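3. Surface Protection on Wooden Worktops in Shared Workrooms

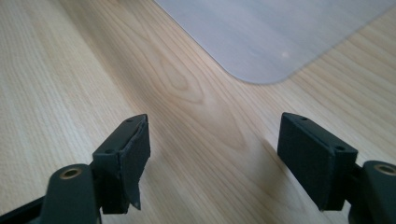
3.1 Setting and materials

Figure 1. Pale wooden work surface with a translucent frosted plastic mat lying flat at the upper right. The grain remains faintly visible through the mat.

The second part of the study considers how wooden worktops are protected in rooms used by many people for short periods. The surfaces examined were in the two shared workrooms of the Virkari building, where tables are used for paperwork, light repairs, sewing and the sorting of small goods. None of the tables is assigned to a single user. Each is expected to be left clear at the end of a session, and the mats are expected to stay where they are.

The worktops are light in color and have a visible grain. On the surface shown in Figure 1, fine lines run side by side over much of the wood and are interrupted near the center by a set of longer nested arches, a figure commonly called cathedral grain. This pattern matters to the study for a practical reason. Users tend to judge the condition of a table by looking at it, and a strong natural figure can hide light scratches or be mistaken for a stain. Inspectors were therefore asked to examine each surface from two sides and at a low angle before recording any mark.

Two kinds of mat were in use during the study period. The first, supplied under the name Pamuva, is a clear sheet with a smooth face. The second, supplied under the name Nandico, is a frosted sheet with a fine texture on the upper face. Both were cut to the same size before delivery, and both were laid directly on the wood without adhesive. The building office had bought them at different times, and no effort had been made to match the type of mat to the type of work.

3.2 Procedure

Records were kept from April until the end of the study period. A session was defined as any continuous use of a table by one person or one group. In all, 833 sessions were entered in the log. Of these, 271 involved a tool with a point or a blade, and these sessions were coded separately. Sessions with no written entry at the close of use were left out of the count and are not discussed further.

At the close of each session the user noted whether the mat had been moved, whether anything had been set down on the bare wood, and whether the surface had been wiped. The inspector then lifted the mat, checked the wood beneath it, and put the mat back in line with the tape marks on the underside of the table edge. Wiping was done with a dry cotton cloth. A damp cloth was allowed only when dry wiping had failed, and its use was written in the margin of the log sheet.

Small debris was treated as a category of its own. A single speck on a frosted mat is easy to see when it is lighter than the sheet, as with the tiny white speck near the rounded corner of the mat in Figure 1. The same speck on pale wood may be missed. Debris was logged by place (on the mat, on the wood, or beneath the mat) and was not collected or tested. The study makes no claim as to what any piece of debris consisted of.

3.3 Observations on the position of the mat

A mat covers only part of a table, and the choice of where to lay it leaves a larger or smaller area of wood open to wear. Where the mat sat toward one side, users often treated the bare portion as a place for papers, cups and folded cloth, and kept cutting and gluing to the sheet. Where the mat sat in the middle, this division was less stable. Items were set down partly on the mat and partly off it, and the log shows more frequent movement of the sheet.

The edge of the mat was the most common site of complaint. Paper slid beneath it, thread caught on it, and crumbs gathered along it. Rounded corners drew fewer remarks than the square corners of an older set of sheets, which had begun to lift. The older sheets were withdrawn before the second round of inspection — a change that affects the comparison between rounds and is taken into account in Section 4.

3.4 Visibility of the wood

Several users wrote that they preferred a mat through which the table could still be seen. The clear sheets met this wish most fully, but they also showed every smear and reflected the ceiling lights. The frosted sheets softened the grain to a cloudy pattern and were described in the log as easier on the eyes during long tasks. Bare wood with a slight sheen raised a similar difficulty to the clear sheets, though to a lesser degree, and inspectors found that bright patches could conceal shallow dents.

The frosted sheets had one drawback for inspection. Marks in the wood below could not be judged reliably through the plastic, and the mat had to be lifted each time. On two occasions a dark line recorded as a scratch proved, once the sheet was raised, to be part of the grain. The procedure was then amended so that no mark seen through a mat could be entered as damage.

3.5 Limits of the record

The log depends on the care of those who filled it in. Entries made late in the day were shorter, and the column for wiping was often left blank. The tables in the Barbu annex were refinished while the study was under way and were removed from the sample, which reduced the range of surface ages available for comparison. The findings in the next section apply to flat wooden worktops in indoor use and should not be extended to painted or sealed stone surfaces without further work.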